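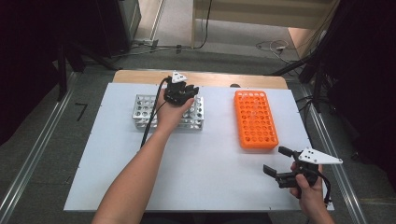
Two handheld grippers, metal rack on the left, orange one on the right.

Hokel handheld grippers, pair - 4 out of 5

Posted February 21, 2025

Bought the pair for teaching rack work. Paid $2000 for the set, came out of the same budget line as the arm we wanted, so the arm waits till March at the earliest. Fine with that. Budget first for what you'll use daily.

Good stuff: light, jaws open wide enough for a tube rack, no fuss picking up either hand. My wrist was ok after 70 runs in one day, which I did not expect.

Bad stuff. Cables. One per gripper and they drag across the board right where you want to work. Plan for clips or some kind of overhead hook, not included. Manual is thin, two pages, and one of them is warranty.

Also looked at the Claditz pair. Cheaper up front but you pay seperately for the mounts and the software seat, so do the math over a full year before you sign anything. Parsons quoted us too, took forever, skipped.

Other costs I forgot to put in: spare jaws (get 2 sets, they wear), a decent table, racks. Get more than one kind of rack, metal and plastic feel totally different in the jaws. Ours came from Rareck, quick shipping, no complaints.

Would buy agian. Star off for the cables.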